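Brurnen Wolde Canister Filter
Freshwater and saltwater, 4 media baskets, rated 426 gallons per hour
Sold and shipped by Jokesness Aquarium Supply 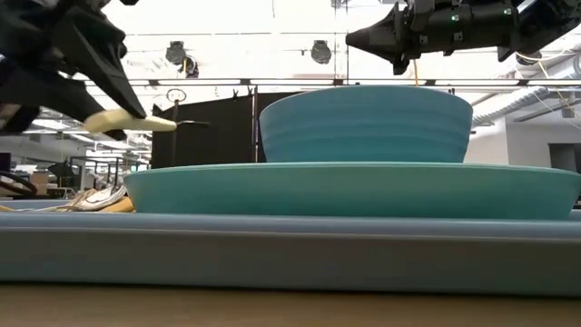 A customer wrote in about the old version of this page to say that it read like the side of the box, and could we please say whether the thing moves 426 gallons an hour or not, since every canister she had ever owned did well under half of what was printed on it.

Fair complaint. It does not move 426 gallons an hour. With all the baskets full of the media that comes with it, the hoses at their full supplied length and the filter on the floor of a standard cabinet, ours moved 191. The 426 is the pump with nothing in its way, and it's a number you will never see in your own tank. Brurnen is no worse than the rest of the trade on this, but we got tired of repeating it as if it meant something.

Short version

Good body, good seals, a fair pump, a poor instruction sheet and some media we'd throw out. Buy it for what it does at 191 and you'll probably be happy. If you're shopping by the big number, please read the next part first.

What size tank

The box has a chart that matches the filter to tank size. We don't use it. The chart seems to assume an empty filter and a very lightly stocked tank, and it says nothing at all about messy fish.

Our own rule is dull. Take the 191, divide it by your tank's real volume (less gravel, rock and the gap at the top), and see how many times an hour the water goes through. For a planted tank with small fish, 3 times an hour has been plenty for us. For goldfish or big cichlids you want more than that, and you may be better off with two smaller filters than one large one. Two filters also means you can clean one and leave the other alone, and a dead pump some night is a nuisance instead of a disaster.

On a reef tank we would not run this as the main filter. People do, and some of them have nice tanks. But a canister full of sponge and rings on a reef is a place for waste to sit and rot unless you are in there cleaning it all the time, and most of us aren't. We do like it for running carbon, or as a way to push water through a reactor. If you have room for a sump, spend the money on that.

What comes in the box

Filter body and motor head
4 media baskets with lift-out handles
Intake pipe and strainer
Spray bar and a plain elbow return
Gray hose, one length, cut it yourself
Quick-disconnect valve block
Coarse sponge, fine pad, ceramic rings, a bag of carbon
Suction cups
Instruction sheet

About that media

The coarse sponge is fine. Keep it. Rinse it in old tank water and it should last for years.

The fine pad clogs fast. When it clogs the flow drops, and then people write to us and say the pump is weak. Before you send anything back, take out the fine pad and see what happens. It's usually the pad.

The ceramic rings are rings. Brurnen makes large claims for their surface area, and so does Trinditz for its own, and so does everybody who has ever sold a ring. We have not seen any of these claims tested in a way we'd trust. In a tank with a normal number of fish, nearly any rough surface with water going past it will grow the bacteria you need. If you already have seeded media in an old filter, move it over to this one. That will do more for you than a bag of anything new.

The carbon we would leave out unless you have a reason to use it, such as clearing medicine after a treatment or getting the tea color from driftwood out of the water. It gets used up. The sheet doesn't say when, and we can't tell you either. It depends on your water.

We sell Trinditz rings and sponge as well, and yes, the baskets will take them. We make money if you buy them. You don't need them to start.

Priming

The front of the box says self-priming. What it has is a pump button on the lid. You press it several times, water starts down the intake hose, and gravity does the rest. If that's self-priming then a bicycle pump is self-inflating, but the button does work, and it's a lot nicer than sucking on a hose.

It will not work if:

the valve block is shut
the intake strainer is above the water line
there is a loop in the hose that rises and then falls again
the lid seal is dry or has a bit of gravel on it

The loop is the one that gets people. Cut the hoses so they run straight down with no slack. Measure first, leave yourself a little, then cut again. We do sell spare hose, and we sell more of it than we should.

Once it's running, rock the body gently to shake out trapped air. A new filter will burp and rattle for the first day. If it still rattles after that, take the impeller out and look for a grain of sand before you decide that the motor is bad.

Leaks

No canister maker can promise you it will never leak, and you should be wary of one that does. The Wolde seals by a single large O-ring between body and head. In our experience it seals well, provided the ring is clean, seated flat and lightly greased with silicone. Don't use petroleum jelly. It swells the rubber.

Stand the filter in something with sides for the first few nights. A dishpan will do. Put a paper towel under the valve block as well, where a slow drip can run down the outside of the hose and fool you into blaming the lid.

If the power fails, the filter stops and that's all. It won't drain the tank so long as the hoses and the seals are sound. It should start again on its own. What it won't do is keep the bacteria alive for long with no water moving. After a long outage, open it up and smell it. If it stinks, rinse it all in tank water before you plug it back in, or you'll be sending that straight to your fish.

Drill a small hole in the return pipe just under the water line if you use it without the spray bar. That way, if a return hose ever comes off below, the siphon breaks before the tank is half empty. The intake side has no such trick, so check those clamps.

Noise

Brurnen calls it silent. It is quiet. In a closed cabinet you'll hear a low hum if the room is still, and less if you put a mat under it. We have heard louder and we have heard quieter. If you plan to sleep next to it, keep the box until you're sure.

Cleaning

The sheet says to clean it once a month. On a lightly stocked tank that is more often than you need, and on a tank of goldfish it may not be enough. Watch the return. When it's clearly weaker than it was, open the filter up.

Shut the valves, unplug it, pull the valve block, carry the body to a sink. It's heavy when full, so don't carry it by the lid clips. The clips are the part we like least. They're a thin plastic and they stick out where a knee or a cabinet door can find them. We keep spares.

Rinse the sponge in water from the tank, never under the tap. Leave the rings alone unless they're caked. Pull the impeller, wipe the slime off it and out of the well, put it back. Most of the dead pumps we get returned run perfectly well after that.

Saltwater users should do the impeller more often. The shaft on this model is ceramic and will snap if you lever it out with a screwdriver. Pull it with your fingers.

Warranty

3 years on the motor head from Brurnen. Seals, clips and impellers are treated as wear parts and are not covered, and those are mostly what wears, so read that how you like. You'll need your receipt. Claims go through us for orders placed here -- please write to us first and don't ship it anywhere.

The warranty doesn't cover floors, carpets or livestock. None of them do.

Questions we get

Can I lay it on its side?
No. It'll trap air and it won't prime.

Can it go next to the tank, at the same height?
No. It needs to sit below the water line, the lower the better for priming, though longer hose runs do cost you flow.

Will it clear up green water?
Not by itself. Green water is algae, small enough to go through any pad in this filter. Cut the light and look at how much you're feeding.

Do I still need to change water?
Yes. Whatever you may have read, a filter turns one kind of waste into another, and the last kind stays in the tank until you take it out.

Is it better than a hang-on filter?
It holds more media and it's easier to hide. It's also more work to open, so it tends to get opened less. For a small tank we'd save the money and buy the hang-on.

Can I turn the flow down?
Yes, at the valve on the return side. Never choke the intake side. That starves the pump.

Parts kept in stock

Main O-ring
Impeller with shaft
Lid clips, sold in pairs
Valve block
Hose, by the foot
Strainer and suction cups
Coarse sponge, cut to basket

Replacement motor heads are ordered from Brurnen as needed and can be slow to arrive, slowest in June when everyone seems to be setting up ponds. If your tank can't go without a filter for that long, keep an old air-driven sponge filter running in a back corner. It costs very little and it will already be seeded when you need it.

Returns on unused filters are accepted. Once it's been wet we will repair or replace it, but we can't take it back for flow below 426. We've told you what it does.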